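**Wanted: people who don't believe in table zoning**

Part-time, paid by the session, Trorotstead test kitchen, starting in December.

I run the tabletop trials here and I'll say up front that I have doubts about them. The theory, handed to us by a consultant at Davmont, is that a work table divided with tape makes people tidier and quicker at setting out drinks and snacks. Everything gets a zone. You put it in the zone, you take it out of the zone, you put it back. The consultant's report runs to 194 pages and I have yet to find the one where somebody was asked to do the job on a bare table first.

So we're looking for participants who will do it both ways and tell us what they think. Enthusiasts may apply, but we have plenty of those already.

**What you'd be doing**

Setting out and clearing a table, over and over, for a two-hour session. The items are ordinary: a bowl of ice cubes, a round board, a folded cloth, some white pieces. You get a layout card, you follow it, you clear up. Then you do the same thing with no card and no tape and we compare. 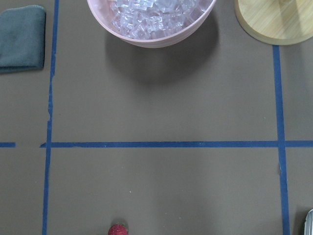 Rhiannon Kemeys objects that ice is a bad thing to test with, given that it melts at its own pace whatever the tape says, and that a slow participant ends up handling a different bowl from a fast one. I agree with her. The ice stays in for now because the plan says so, and your feedback form has room to complain about it.

**Who we want**

- Adults who set tables, pack lunches or clear up after other people on a regular basis
- People who can stand for two hours with a break in the middle
- People willing to write "this made no difference" if it made no difference

You don't need catering experience. If you have it, say so, and expect to be asked whether anyone in a real kitchen would put up with blue lines all over the counter.

**What I'm not convinced of**

That the size of a zone matters. Davmont says it does. The lines in our setup don't all meet at right angles and the areas aren't equal, and I want to know whether that bothers anyone before I spend a morning with a ruler.

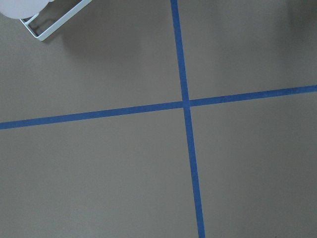

Vignesh Nair thinks it will bother people more than I expect, and that those who line up their own silverware at home will lose time fussing over a crooked edge. Maybe. He is welcome to be right, but I'd like to see it in the timings.

**Pay and practical details**

$229 for a set of four sessions, paid after the last one. If you drop out partway we pay for the sessions you finished. There are 13 places. Sessions are on Monday, morning or late afternoon. Wear short sleeves or sleeves that roll up.

**To apply**

Send a few lines to the Trorotstead front desk, marked "Table trial, ref. 613." Tell us how you clear a table now and what annoys you about it. Please don't send a résumé. If you've read the zoning report and liked it, mention which part, and I'll take another look.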